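Gripper opens by itself after a few minutes of laundry unloading

Posted in: Mobile manipulation > Hardware faults

Roland Heywood
We run a two-arm unit with parallel-jaw grippers on a front-loader unloading task (drum to basket, one garment per cycle). Since updating the arm firmware in May, the right gripper drops garments partway to the basket. The jaws open fully and stay open. The arm finishes its trajectory as if the garment were still held, releases nothing over the basket, and goes back to the door for the next one.

What I have so far:

The log shows fault code 163 on the right gripper shortly before each drop. The left gripper has never reported it.
The indicator light on the housing stays green the whole time.
It happens with heavy cotton items far more often than with thin ones.
Swapping the gripper for our spare made no difference.
With the arm stationary, a shirt can be held indefinitely.

Fingers are stock. Grip force is set to 100 percent. The controller is a Hinivo, and the task runs on Josska. Is this thermal, or should I be looking at the wiring?

Choo
Had something like this. Lower the grip force. Full force on cloth is pointless anyway, it just compresses and the motor sits there stalled. We went down a lot and have had no trouble.

drimulau_bench
Lowering the force may hide the fault, but it does not fit the rest of what you describe. A stalled motor that overheats should fail with the arm stationary as well, and yours holds a shirt indefinitely in that condition. The spare gripper behaving the same way also points upstream of the gripper.

On our controllers 163 is a supply undervoltage on the tool connector. I would expect the same on yours, but check the table in your own manual. The voltage dips, the gripper board resets, and on reset the fingers go to their default position. If the default is "open," you get a drop. The green light only tells you the board has power at that moment. A reset can be too short to see on the light.

Heavy items make it worse because wrist and gripper draw current together during the lift. A marginal contact carries the gripper alone without complaint and sags when both are loaded.

Work through it in this order:

1. Stop the task, engage the emergency stop and remove power from the arm. Do not flex the cable by hand with the arm live. If the board resets while your fingers are between the jaws, it will move without a command.

2. Unplug the tool connector at the wrist and inspect the pins. Look for one that is pushed back or discolored. Reseat it and tighten the retaining screws.

3. Follow the cable down the forearm and check where it is clamped. A clamp set too tight near a joint will break strands inside the jacket with no mark on the outside. Measure resistance end to end while a second person bends the cable through the full range of the joint.

4. Restore power, clear the log, and change the reset behavior from "open" to "hold last position." Ours is parameter 984; the number may differ on your firmware. Keep people clear of the jaws while you test this.

5. Repeat the lift with a heavy garment, starting from the basket and not from the drum, so that a drop lands on the floor and does not get caught on the door seal. Log supply voltage at the wrist for the whole move.
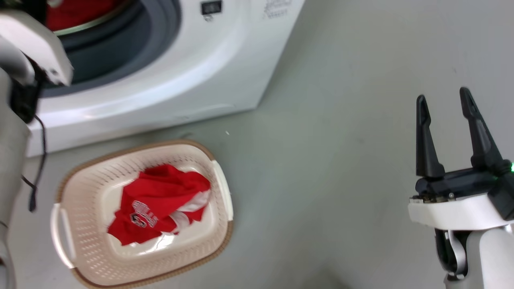 6. Compare the voltage trace with the joint angles. If the dips line up with one joint position, replace the cable. If they line up with current draw at any position, suspect the connector or the supply.

Separately, the task should not carry on after a drop. Add a check on finger width after each lift and pause the cycle if the fingers are wider apart than the command or fully closed.

Roland Heywood
Step 3. Resistance jumped with the elbow bent past about two thirds of its range. The clamp had been moved during the firmware visit, so the update itself was a coincidence. New cable is ordered, and the reset behavior is changed on both arms. I have left grip force at 100 for now so that I am only changing one thing at a time.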